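4.2 Entry rules and the timing of return visits

The second part of the study deals with travelers who first entered Trotby under the event waiver and later applied to come back. The waiver allowed holders of a registered spectator pass to cross the border without a visa for the length of the regatta. When the event closed, the government of Trotby kept the waiver open for pass holders until the end of November and removed the limit on the number of entries. Our interest is in how people made use of that extra period, and in whether the change in the rules was understood by those it was meant to serve.

Records were supplied by the two land crossings at Jestside and Akpalu. Each record gives the date of entry, the type of document shown, the stated purpose of the visit, and the date of departure where one was logged. Names and passport numbers were removed before the files reached us. From the full set we drew a sample of 800 pass holders, divided between the crossings in proportion to their traffic. Travelers under the age of 18 were left out, as they were admitted on the pass of a parent or guardian and did not hold one of their own.

The departure field caused the most difficulty. At Akpalu, officers stamped the pass on exit but did not always enter the date in the register. Where the date was missing, we treated the stay as open and excluded it from any measure of length. This choice reduces the number of stays that can be compared, and it may favor shorter visits, which were more often logged in full. A fuller account of the matching rules is given by Sisay in the appendix.

The matching itself was carried out on desktop workstations kept apart from the office network, as required by the data agreement with the border service. An open workstation chassis is shown in Figure 2.

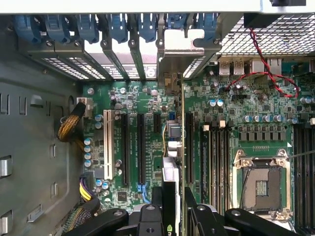

Figure 2. Interior of a desktop workstation chassis, with the motherboard and the row of blue expansion-slot latches.

Return visits were not spread evenly over the extension. Few pass holders came back in the first weeks after the regatta, and the number of entries rose only after the border service published a plain notice on its website and posted the same text at both crossings. The earlier announcement had been made in a speech and reported in the press with differing end dates. Several travel agents in Sakudeck told us that they had advised clients to apply for an ordinary visa until the written notice appeared.

Length of stay also followed the wording of the rules. The notice set a limit of 30 days for each visit but did not say whether the days had to be counted across visits. Officers at Jestside read the limit as applying to each entry on its own. Officers at Akpalu added the days together and in some cases turned travelers back. The difference was settled by a circular from the border service, and after that date the two crossings show a similar pattern.

It should be noted that Trotby had little recent practice to draw on. The Aliens Entry Act of 1869 gave ministers the power to admit foreign visitors "for fairs and public contests" without papers, and the waiver was issued under that clause. The Act makes no mention of repeat entry. Egger has argued that a power to admit does not carry with it a power to readmit, and that the extension should have been placed before the assembly. We take no position on the legal question. For the present purpose it is enough that officers and travelers alike acted as though the extension was valid.

Two limits of the data should be kept in mind. Air arrivals are not included, and pass holders who chose to return on an ordinary visa cannot be told apart from other visitors. Both groups are likely to differ from those who came by road. The interviews reported in Section 4.3 were designed in part to reach them.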